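# Cledevex: receitas domésticas, tabela de medidas

Partilhas: 18 · Comentários: 8

São 200 receitas em texto, com "chávenas" e "colheres" convertidas para gramas. Convém desconfiar: a Travness jura que reviu tudo, mas em 20 linhas a farinha pesa o mesmo que o açúcar.
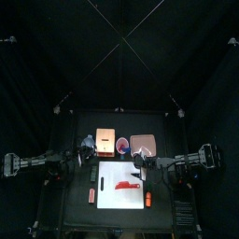
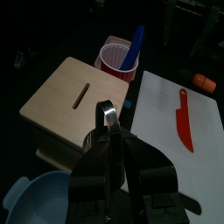
*Tábua branca na primeira foto; caixa de madeira clara com ranhura na segunda.*

## Limitações

- Tempos de forno copiados sem teste.
- A coluna `porcoes` é otimista.
- Licença por esclarecer com a Skaser.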